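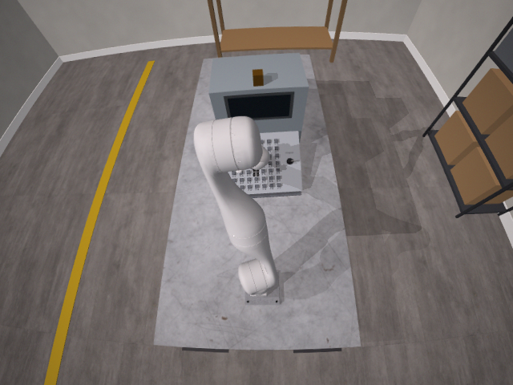 The feed trial at the Daltovley aviary finished its second quarter with all 16 birds still enrolled. The flock is made up of cockatiels and conures that came to us on seed-only diets, and the grant pays for moving them to a mix of pellets, cooked grain and fresh greens. For the new prep room we want the same sort of long table with a pale gray, marble-like top, standing out on the floor where staff can work from both sides, and that purchase is covered under equipment below. Everything else in this report concerns the birds and their food.

Diet change

We started with pellets ground to a coarse powder and dusted over damp seed. After the first month we went to whole pellets in a separate dish, offered at 7 in the morning before any seed was put out. Thirteen birds now eat pellets every day. The other three pick at them and still hold out for the seed dish, so they stay on the slower schedule that Heledd Voyle wrote for them in October. That schedule keeps seed available twice a day and cuts the portion only when body weight has been steady for two weeks.

Greens went better than we expected. Chopped dandelion and kale are eaten well by the conures. The cockatiels prefer theirs hung whole from the side of the cage, wet, and will ignore the same leaves in a bowl. Cooked barley was dropped after the first few weeks. It soured quickly in warm weather and the uneaten part had to be cleared within two hours, which did not fit the weekend shifts. We replaced it with cooked quinoa in smaller amounts.

Weights and health checks

Each bird is weighed on Friday before the first feed. One older cockatiel dropped weight in the third week of the change and was put back on her old diet until she recovered. She has since restarted and is eating the powdered pellets. No other bird was taken off the plan. Droppings are logged daily on the paper sheets, and Paula Ilie enters them into the Dimell record system at the end of the week. There is a gap of nine days in the log from when the printer was out of service. We have marked those days as missing and have not filled them in from memory.

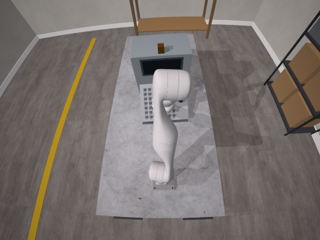
Will the three slow birds hold up the final results?
They will be reported as a separate group, so the main results can be completed on the original schedule.

Spending

To date we have spent $2446 of the $3000 awarded for this period. Most of it went to pellets from Janevski, two gram scales, and stainless dishes to replace the plastic ones that had become scratched. Pellet costs came in higher than budgeted because the first order was the wrong size for cockatiels and the supplier would not take back opened bags. The conures are working through those. The remaining $554 is set aside for the prep table and a second small freezer for greens. We have a written quote for the table from Bondent and are waiting on a delivery date. If the freezer costs more than what is left, the aviary will pay the difference from its own budget.

Problems

The main difficulty has been consistency between shifts. In the first six weeks, some evening staff were topping up seed dishes that were meant to stay empty overnight — an easy mistake, as that had been the rule here for years. We now keep a colored card on each cage with the feeding times, and the topping up has stopped. Sunflower seed is kept in the locked cabinet and used only for training.

We also underestimated the time needed for chopping. Greens for the full flock take one person 50 minutes each morning, and we had allowed 30. Heledd has tried chopping two days ahead and storing the greens in damp towels. Kale keeps well that way and dandelion does not.

Next quarter

We will continue weekly weights, finish the change for the three remaining birds if their weights allow, and begin offering sprouted mung beans and lentils to the conures. Blood work is booked with the avian vet for the whole flock near the end of the quarter. Paula will send the weight charts and the itemized receipts separately.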